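Ticket: gripper width reads wrong after relabel, Kusuma set
Opened by: Hafiz Lumenta
Status: open 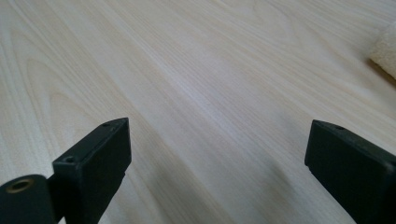

Width signal drifts over long sessions. 3,227 demos in the set, 305 flagged by the new filter – mostly pick starts, fingers wide open. Policy trained on all of it closes too early.

Tried: re-zeroed width at the start of each demo. Helped a bit, still early on soft items.

Tried: dropped the 305, retrained, same seed. 40 rollouts runing now.

Ruth Ccori, 4:10 pm: dont drop them yet. Filter threshold came from the Vetesano set, different fingers. Refit on 800 clean demos first, then compare.

Hafiz: ok, refitting. Leaving the rollouts going as baseline – will post both numbers.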